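Workshop notebook, dust and particulates
March, entry started 7.40 am

Changed the filters on both samplers before the traffic picked up. The one at the Grolwood depot came out dark grey with a brown ring at the inlet side. The Plultutstead one was much paler, more tan than grey, and had grit on it you could feel through the glove. Both bagged and labelled, in the desiccator until the balance is free.

Flow check on Grolwood was fine. Plultutstead was reading low at the start, so I pulled the inlet head off and cleaned it. There was a plug of fine sand and a bit of spider web in the elbow. Flow came back to normal after that. I have flagged the last 2 days of Plultutstead data as suspect and left them in the file. Don't average over them.

Peak hourly PM10 for the dust event was 218 at Grolwood, in micrograms per cubic metre. The optical unit next to it topped out higher, at 400, but it always over-reads when the coarse fraction is up and I wouldn't quote that number to anybody outside the shop. We need a separate correction for dust days. The one we have was built on wood smoke from winter and it's no use for this.
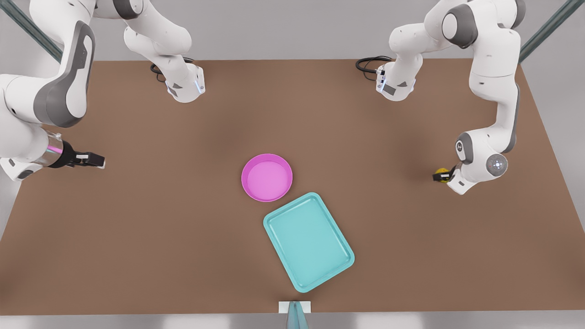
Wind was westerly through the whole event and dropped off before dawn. The colour of the Plultutstead filter fits with soil off the cropping country. Grolwood is harder to call. There's dust in it, but there's diesel soot as well, and the depot yard is unsealed along the back fence. Will ask for the yard movements and see if they line up with the hourly trace.

Risero logger: clock had drifted again. Reset it to standard time, not daylight saving. Whoever does the next download, please check it before pulling the card and write the offset on the sheet.

Crăciun method for the soot fraction: had another read of it over lunch. It needs a blank from the same filter batch and we are down to 2 unopened ones. Ordered another box. Until it turns up, no spare filters are to be used for practice runs.

3.15 pm. Balance free. First weighing of the Grolwood filter wouldn't settle, static I think. Put it back and will reweigh tomorrow morning with the ioniser on. Plultutstead filter not weighed yet.

To do: new O-ring for the Plultutstead head, silicone grease, fresh batteries for the logger.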